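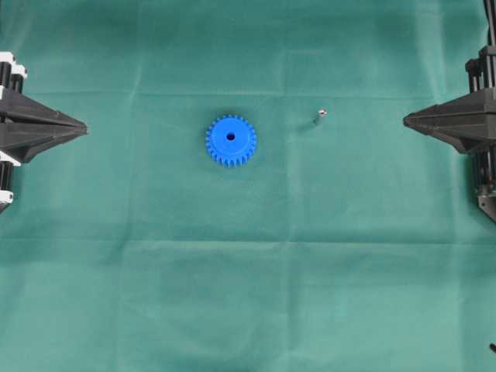
Villideck 기어 키팅 데이터셋: README

버전 2
유지 관리: Imke Lenz(데이터), Dirk Ostermann(현장 공정)
수집 장소: Teltcombe 공장 키팅 구역
배포 범위: Villideck 사내 및 협력사 Irkumura

개요

Villideck은 소형 감속기 부품을 모아 조립 라인에 넘기는 키팅 공정에 양팔 로봇을 도입하면서 수집한 원격 조작 데이터다. 작업대에 놓인 플라스틱 평기어와 작은 금속 부품을 양쪽 그리퍼로 집어 정해진 자리로 옮기는 동작을 담는다. 정책 학습용 에피소드 외에 공정 변경 기록과 작업자 면담 요약이 함께 들어 있다. 후자를 뺀 채 성공률만 인용하지 말 것.

공정 배경

도입 전 키팅은 전량 수작업이었다. 작업자가 부품함에서 기어와 체결 부품을 꺼내 육안으로 확인한 뒤 트레이에 담고 작업 지시서에 서명했다. 한 교대 동안 같은 자세로 앉아 손끝만 움직이는 일이라 손목과 목의 통증 신고가 많았고, 신규 인원의 배치 기간도 짧은 편이었다.

현재는 로봇이 정형 품목의 이송을 맡고, 작업자는 부품 보충, 이상 판정, 예외 품목 처리를 맡는다. 원격 조작 시연도 키팅 작업자가 직접 한다. 외부 조작자를 쓰지 않은 것은 Dirk Ostermann의 요구 사항이었다. 기어의 이 끝을 누르지 않고 집는 방법, 작은 금속 부품을 쓰러뜨리지 않고 접근하는 방향 같은 것은 작업 표준서에 적혀 있지 않았고, 시연을 통해 처음으로 기록되었다.

작업 정의

과제 A. 기어 단독 이송. 평평하게 놓인 파란색 플라스틱 기어를 한쪽 그리퍼로 집어 목표 위치에 놓는다. 기어는 가운데에 구멍이 있으며, 구멍 안쪽을 벌려 잡는 파지는 허용하지 않는다.

과제 B. 금속 부품 단독 이송. 작은 은색 금속 부품을 집어 옮긴다. 부품이 넘어진 경우 같은 에피소드 안에서 다시 시도할 수 있으며, 재시도 여부는 메타데이터에 남긴다.

과제 C. 양팔 동시 이송. 각 그리퍼가 자기 쪽에 가까운 부품을 맡는다. 두 핑거 끝이 서로의 작업 영역에 들어가면 에피소드를 중단한다.

과제 D. 개입 후 재개. 작업자가 일시 정지를 걸고 부품 위치를 손으로 바로잡은 다음 재개한다. 사람의 손이 작업대 위에 있는 구간은 학습용 분할에서 제외되어 있다.

수집 환경

작업면에는 청록색 무광 천을 깐다. 금속 작업대의 반사를 줄이고 작은 부품이 구르는 것을 막기 위한 조치다. 천의 접힌 자국은 펴지 않는다. 현장에서 천을 교체할 때마다 주름의 모양이 달라지므로, 주름을 없앤 상태로만 학습하면 교체 직후 검출 성능이 떨어진다.

검은색 그리퍼가 좌우에서 마주 보는 구성이며, 핑거는 끝으로 갈수록 가늘어진다. 카메라는 헤드 위치에 고정하여 작업면을 내려다본다. 조명은 키팅 구역의 천장등을 그대로 사용했고 별도의 보조광은 달지 않았다. 금속 부품은 윗면의 반사와 그림자 때문에 실제보다 길게 검출되는 일이 있다.

관절 상태와 영상의 동기 주기는 50 Hz다. 에피소드의 시작 시점에는 양쪽 그리퍼가 대기 위치에 있고 부품에 닿지 않은 상태여야 한다.

폴더 구성

episodes: 과제별 영상과 관절 상태
meta: 과제 코드, 재시도, 중단 사유, 천 교체 이력
process: 공정 변경 기록과 개정 전후의 작업 표준서
interviews: 면담 요약(개인 식별 정보 삭제본)
tools: 형식 변환 및 검사 스크립트

원본 음성과 작업자 번호는 저장소에 없다. 열람 요청도 받지 않는다.

주요 필드

task_code: A, B, C, D 중 하나
arm: left, right, both
retry: 같은 에피소드 안의 재시도 여부
stop_reason: 중단 사유 코드. 정상 종료이면 비워 둔다
cloth_id: 천 식별 번호
shift_block: 교대 구간. 오전, 오후, 야간으로만 표기한다
operator_note: 작업자가 남긴 메모. 원문을 유지하며 맞춤법을 고치지 않는다

operator_note에는 현장 용어가 그대로 들어 있다. "물렸다"는 핑거가 이 사이에 끼인 상태를, "섰다"는 금속 부품이 세워진 상태를 가리킨다. 로봇이 정지한 경우에는 "멈췄다"를 쓰기로 합의했으나 초기 메모에서는 "섰다"가 두 뜻으로 섞여 있다. 자동 분류에 사용할 때는 stop_reason과 대조해야 한다.

근무 방식의 변경

수집 기간 중 작업자의 조작 시간은 1회 20분으로 제한했다. 이 시간을 넘기면 파지 실패와 급격한 손동작이 늘었고, 면담에서도 눈의 피로가 반복해서 언급되었다. 조작을 마친 작업자는 보충이나 검사 업무로 넘어간다. 연속 조작은 편성하지 않는다.

키팅 직무의 등급표도 바뀌었다. 이전에는 처리 수량이 평가의 기준이었으나 로봇이 정형 품목을 맡은 뒤로 개인별 수량이 의미를 잃었다. 현재 평가 항목은 이상 판정의 정확도, 정지 후 복구, 후임 교육이다. 복구 업무에 대한 수당은 8월에 신설되었다. 그 이전의 복구 시간은 일반 근무로 처리되었으며 소급하지 않았다.

배치 인원은 야간에서 먼저 줄었다. 줄어든 인원은 조립 라인과 입고 검사로 이동했다. 이동을 원하지 않은 작업자도 있었고, 해당 의견은 interviews 폴더에 요약되어 있다. 야간에 혼자 남는 작업자가 로봇의 정지와 부품 보충을 함께 처리해야 하는 문제는 버전 2 배포 시점에도 해결되지 않았다.

면담 요약에서 자주 나온 내용

손목 부담이 줄었다는 응답이 많았다. 대신 대기와 감시가 늘어 집중을 유지하기 어렵다는 의견이 있었다.

로봇의 정지 원인이 화면에 코드로만 표시되어 불편하다는 지적이 있었다. 이후 표시 문구를 현장 용어로 교체했다.

자신의 시연이 개인 평가에 쓰이는지 묻는 작업자가 많았다. 시연 기록은 인사 평가에 사용하지 않으며, 이 조건은 서면 동의서에 들어 있다.

경력이 긴 작업자는 로봇의 접근 동작이 느리다고 평가했다. 신규 작업자에게서는 같은 의견이 거의 나오지 않았다.

데이터 분할

과제별로 50개 에피소드를 평가용으로 따로 두었다. 평가용 에피소드는 학습용과 다른 천에서 수집한 것만 골랐다. 같은 작업자의 시연이 양쪽에 들어갈 수 있으므로 작업자 간 일반화를 측정하는 용도로는 적합하지 않다.

Irkumura에 전달하는 사본에는 process와 interviews 폴더가 포함되지 않는다. 필요한 경우 Imke Lenz를 통해 요약본을 요청한다.

알려진 한계

부품의 종류가 적다. 기어는 파란색 한 가지 색상만 사용했고, 다른 색상의 기어에서는 검출을 확인하지 않았다.

부품 사이의 간격이 넓은 배치가 대부분이다. 겹치거나 맞물린 부품은 작업자가 처리하는 예외 품목이며 이 데이터셋의 대상이 아니다.

야간 구간의 비율이 낮다. 인원 축소와 수집 시기가 겹쳐 시연자를 충분히 확보하지 못했다.

성공 여부는 부품이 목표 위치에 놓였는지만 본다. 이송 중 생긴 흠집은 입고 검사 기준으로 따로 판정하며 여기에는 라벨이 없다.

복구에 든 사람의 시간은 에피소드 길이에 들어가지 않는다. 처리량을 계산할 때는 process 폴더의 정지 기록을 합산해야 한다. 이 값을 빼고 계산한 내부 자료가 한 차례 회람되었으며, 해당 자료는 폐기 처리했다.

허용되지 않는 사용

작업자별 숙련도 비교, 근태 추정, 감원 규모 산정에 쓸 수 없다. operator_note의 문체로 작성자를 추정하는 분석도 금지한다. 시연자가 동의를 철회하면 해당 에피소드는 다음 버전에서 삭제되며, 사본 보유자는 새 버전으로 교체해야 한다.

버전 1과의 차이

과제 D 추가. 중단 사유 코드 정리. cloth_id 필드 추가. 현장 표시 문구 개정분 반영. 좌우 그리퍼의 라벨이 뒤바뀐 에피소드를 수정했다. 버전 1에서 학습한 정책은 arm 값을 다시 확인한 뒤 사용한다.

문의

데이터 형식과 라벨 오류는 Imke Lenz, 작업 표준서와 근무 편성은 Dirk Ostermann에게 보낸다. 라벨 오류를 신고할 때는 에피소드 이름과 과제 코드를 함께 적는다.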